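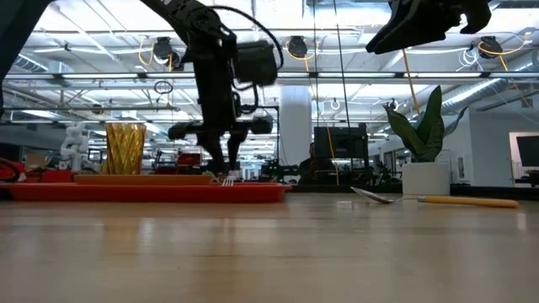

Fork, tray, plate, cup: the place setting at our two-arm table.

I love setup mornings at Flarko! The table cell got a full going-over this week, and I want to write the routine down while it's fresh (Eilif Engebretsen, my cell mate on the project, keeps his in his head).

Frame first. I go around with the hex key and snug every bolt under the arm mounts, then push on each base with my palm. Any wobble at the base gets so much bigger out at the fingers. 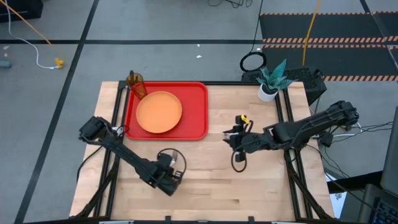 Cables are next, and they eat most of the morning. Each wrist needs enough slack to roll all the way over, so I move the joints by hand with the power off and watch the loops. I ended up redoing 4 ties on the left arm.

Then homing, then the gripper check. We open and close each one 200 times and listen. The right one had a faint click, and a new finger screw fixed it. So satisfying! 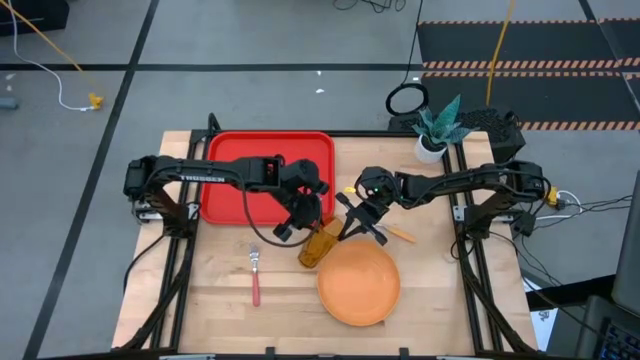
For the two-handed stuff I start at a crawl, 22 percent speed, with my hand by the stop button. Both arms have to agree on where the middle of the table is. Ours disagreed by over 2 millimeters, so I redid the calibration before lunch.

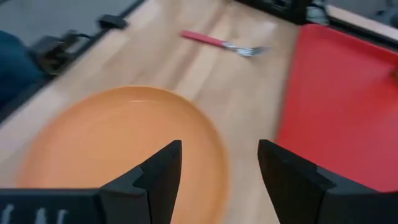

Wrist cameras get a wipe with a dry lens cloth and a fresh focus check. I save the new offsets under the month, so this batch is just "November".

Next up is the spare gripper from the Ashby bench, which needs new pads.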